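Gallery's big pottery claim rests on thin ground

October 10, 2025

The Hemthorpe gallery has put out a statement saying it holds the earliest known group of signed pots from the Zanditmont workshop, and that the find will "rewrite" the story of studio pottery in the region. That is a large promise for 14 pieces, most of them small bowls, and the gallery has so far offered little to back it up.

The pots came to Hemthorpe in September as part of a house-lot purchase. The gallery says they carry a pressed mark under the foot that matches the one used at Zanditmont after the workshop moved into its second kiln shed. It argues that the clay and the thin grey-green glaze point to an earlier date, before the move, when the potters were thought not to have signed their work at all.

If that were right, it would matter. Collectors pay far more for a signed piece than for one with a bare foot, and the usual view has long been that the workshop started marking its wares only when it began selling through shops in the city. An earlier mark would suggest the potters thought of themselves as named makers while they were still turning out crocks and jugs for their neighbours.

The trouble is that a mark can be pressed into wet clay by anyone who owns the stamp, and the stamp outlived the workshop. It is known to have passed through at least 2 sets of hands after the kilns went cold. The gallery's statement skips over this. It also says nothing about who had the pots before the house was cleared, beyond the words "a local family". 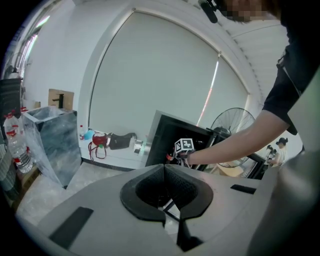
Glaze is not much of a guide either. The grey-green colour is put forward as proof of an early date, but the recipe was copied out and shared for years, and potters with no tie to the workshop were using it well into the period when old-looking country ware was easy to sell. A buyer with a good eye might still tell one from the other by the weight of the pot and the way the foot was trimmed. The statement gives weights for only three of the bowls, and those differ a good deal from one another.

Hara, the small press that publishes the only full catalogue of Zanditmont work, has taken a careful line. Its notice to subscribers says the group is "of interest" and that the catalogue will not be changed for now. The catalogue lists 960 pieces, and every signed one is placed after the move. Adding an earlier group would mean looking again at a fair number of those entries, some of which were dated by the mark and nothing else.

That last point may be the most useful thing to come out of the whole affair. If the mark is such a shaky guide in this case, it was probably a shaky guide in the others, and there are owners who paid good money on the strength of it. None of that is the gallery's fault, but it does make its confidence harder to share.

Hemthorpe says it will show the pots in its front room for three weeks, with a printed guide and a set of enlarged photographs of the marks. Entry is free on the first day only. The guide is being sold ahead of the opening and, going by the sample pages on the gallery's website, repeats the early date as settled fact. There is no mention of lab testing, though a small sample of the clay could be compared with the pit behind the old kiln shed.

Asked by email whether any testing was planned, the gallery replied that it was "exploring all avenues" and pointed back to its statement. It would not say whether the pots are likely to be offered for sale once the show is over – a fair question, given how much an early date would do for the price.

The bowls may well be fine things. The sample pages show a pair with a loose brushed leaf pattern that looks quick and sure, and they would be worth seeing with no date on the label at all. Visitors who want to make up their own minds should ask to see the underside of the feet, if the gallery will allow the pots to be turned over.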